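**Jultura play kitchen set, review after more than 30 days**

I bought this set from the Drultby web shop in March, for the play corner in our family room. I paid 372 crowns, delivery included. My two children are three and five years old, and they use it almost every day. 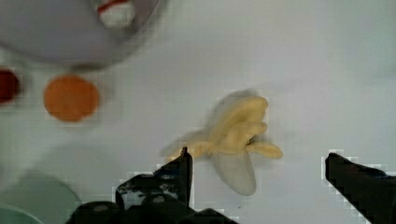
Food is the part I was most curious about, as in our old Soylu set all the fruit was hard and loud on the floor. The pieces here are better shaped. The banana is half peeled, with a pale yellow inside that is quite lumpy, and my daughter likes it more than all the others. The strawberries are very small – please keep them away from babies.

The dishes are simple and light. I like that the colors are calm, and the green cup has a handle which small fingers can hold.

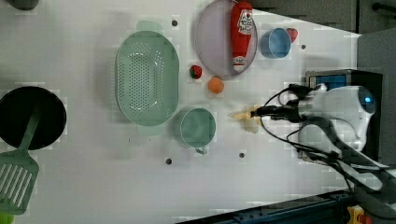
*Colander, pan with spatula, and the ketchup on its plate.*

The colander is my favorite. It is big enough to keep most of the food in it when we tidy up. About the spatula I am less happy: it is long for the pan and falls out often. I would also like a second plate, because two children want two plates.

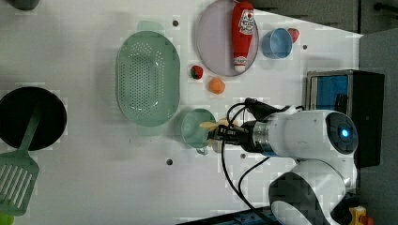
*Banana over the green cup, one orange fruit and strawberries still on the table.*

Washing is easy, with warm water and a little soap. I compared with the Collano set before buying, but it was more expensive and had no pan. I give four stars of five, and I would buy it again for this price.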